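Speaker notes: Photographing the Skedach mill
Mwanaisha Koech
December 12, 2021
4 comments | 6 shares

Start with the map. The mill sits at the bend, with the path on the east bank. I made most of the pictures in July, early in the morning, from the footbridge.

Say how the set got down to 48 prints. I dropped anything with blown-out sky. Pause on the next picture — people usually ask about the lens.
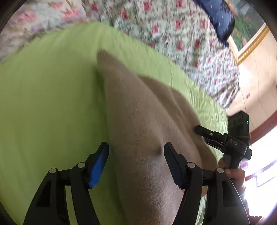
Next, the night work. Tripod on the gravel, long exposures, no flash. Mention that the Dalen club lent me a second tripod. Show the two versions of the water wheel and let people compare.

Take questions, then lights up.

Recent items
Winter print swap at Mahrous Hall
Scanning old slides
Ferkico bridge walk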